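Humby Door Logger, three months on the wall

Quick one, doors at nine and I still have ice to haul. We bought the Humby in January after the second noise letter from the city. It's a sound level logger for bars and clubs. Small box, screws to the wall, takes a reading, stamps it with the time, keeps it. Paid $169 from the Gillatcombe restaurant supply place, no discount, nobody sent me anything free.

Setup took a whole Tuesday afternoon. Should be twenty minutes. The instructions skip the part where you set the clock, and the clock is the entire point if you ever have to show a log to an inspector. Held down both buttons til it beeped. Fine after that.
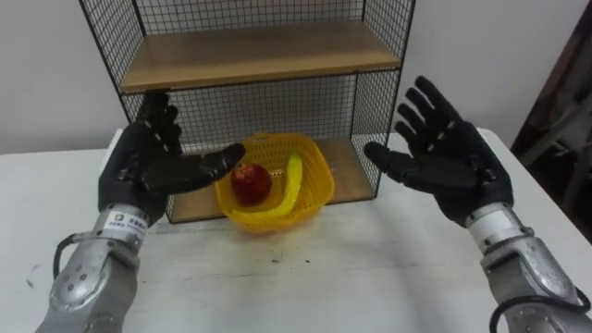 Mounting bracket is cheap. Two screws, one stripped going in. I used my own. The box itself feels solid, took an elbow from a bachelorette party the first weekend and kept going.

Readings – pretty good. I checked it against the meter our sound guy carries and they stayed close all night, with a bit of drift once the sub kicks in. Near the booth it hit 114 on a Friday, which got a conversation started with the DJ. By the sidewalk door it sits under 80 most of the night unless somebody props the door open. Somebody always props the door open.

The log is where you get your money's worth. I pulled 1,671 readings for April and it came out as a plain spreadsheet. Printed the bad nights, brought them to the neighborhood meeting in Cleltandale. Easier than arguing from memory about who was loud when.

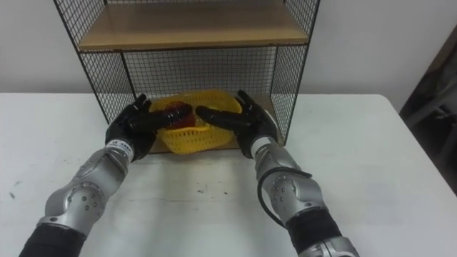
Will the city accept the log at a license hearing?

Ours let me hand it in with the rest of my paperwork, but they went by their own inspector's numbers. Ask the clerk before you count on it.

Battery. Box says a month. I get two weeks, maybe less when it's cold by the door. Run it off the wall plug if there's an outlet anywhere close. The plug version of the bracket has a little channel for the cord and the cord doesn't fit in the channel. Great.

App is bad. Logs you out constantly, and the alert comes late, so by the time my phone buzzes the song's over. I quit using alerts. Just pull the file Monday and look.

We also tried the Palacios unit for a week, borrowed from the lounge down the block. Nicer screen, big red numbers the staff can read from behind the bar. But it dosn't save anything past closing unless you pay monthly. I'm not paying monthly for a box on a wall.

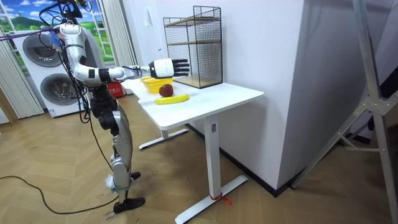
A reader who runs a patio bar wrote in to say the Humby went haywire outside for her, wind in the mic, every gust logged as a spike. She put a foam cover on and it calmed down, though she still throws out the numbers from stormy nights.

Haven't had it outdoors so can't argue. There's no foam in the box, so figure that into the price.
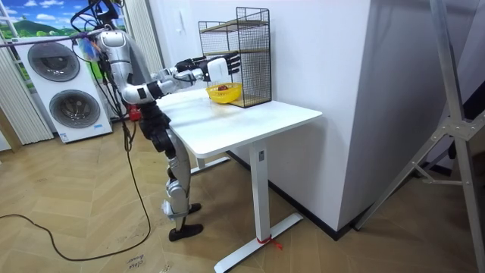
Placement matters more than I thought. First spot was right over the speaker stack, useless, all it logged was the stack. Moved it by the exit, better. Then the cord problem. Extension down from the ceiling, another one for the door light, card reader too, and now that corner looks like the robot in the photo with all those black cables looped over its shoulders. Get a cord cover. Get it befor you drill.

Pros: price, no subscription, spreadsheet export, tough.
Cons: app, battery, bracket, the clock thing.

Four out of five if you've got an outlet near the door. Three if you don't. I'm ordering a second one for the back hallway next week, same store.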